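Kiditz Corner: Why Does Black Look So Black?
Written by Érica Godoy

Have you ever dropped a black sock in a dark hallway and then spent ages patting the floor for it? And have you noticed that a white sock in the very same hallway is ever so much easier to find? Socks are a good place to start, so keep yours in mind (or on your feet) while we talk about light, because light is what this whole page is about.

Light comes out of a lamp, or in from the sun, and it goes zooming off in straight lines until it bumps into something. Some of it bounces away again. If a little of that bouncing light lands in your eye, you see the thing it bounced from. Everything around you that doesn't make its own light - your desk, your sandwich, your best friend's nose - you see only by bounced light.

White things are great bouncers

White paper sends back most of the light that hits it, and it sends back all the colors mixed together. Our eyes see that mixture as white. The inside of a paper cup still has softer, grayer parts, and those are just places where less light is reaching the paper. The paper itself is the same all over.

Yellow things are picky

A ripe banana soaks up most of the blue light and bounces back plenty of the red and green. Red light and green light together look yellow to us, which sounds wrong if you're used to paint, but light mixes in its own way! You can try it with two flashlights and some colored plastic wrap if a grown-up has any to spare.

Black things are sponges

A black cloth drinks up nearly all the light and gives very little back. I do mean nearly, though. Sushil Bhatt's class at Postthorpe wrote to me with 25 questions about black, and the one I liked best was, "If black eats light, how come my black shirt has gray bits?" Well, even a very dark cloth bounces a tiny bit. Where a fold or a slope catches the light just right, you get a pale, hazy streak.

Look for the pale streaks on the black cloth in the first picture, then for the yellow banana and the white paper cup on the black tabletop in the second. 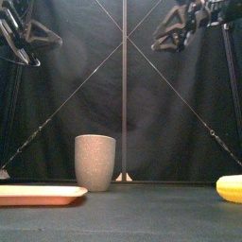
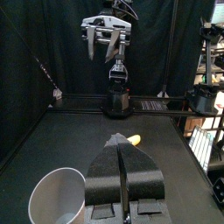 Try it at your own table

You need a dark T-shirt, a sheet of white paper, a banana and a lamp.

1. Spread the T-shirt flat and put the banana on one half of it.
2. Lay the white paper over the other half and move the banana across. Does the yellow look different to you?
3. Pinch the T-shirt up into a few folds and shine the lamp from the side. Hunt for gray streaks.
4. Move the lamp slowly - the streaks should travel too.

Draw what you saw, with your darkest crayon for the cloth, and then you may eat the banana.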